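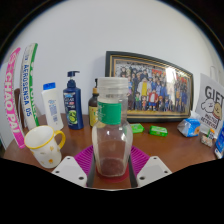
I've sat through enough catering tastings by now to distrust the tasting. Two of them this spring, one at Sostby and one at Pikthorpe, and both times the food was lovely, plated for 2 people by a chef with nothing else to do. Our party is 60. How does that salmon look after an hour in a warming cabinet? They smiled and talked about "service flow." Then there are the drinks packages, ten dollars a head for "soft beverages," and when I asked what that covered I got a list of sodas and still water. A clear plastic bottle with a green label around its neck is a perfectly good thing to put on a table, but I can buy my own by the case.

Narkcombe at least sent a quote with the staffing broken out – linens too – although the "cake cutting fee" was still in there. I asked what it pays for. Cutting the cake, they said. I'm leaning toward Bognár, who don't do tastings at all and told me so in the first email. We'll see in July.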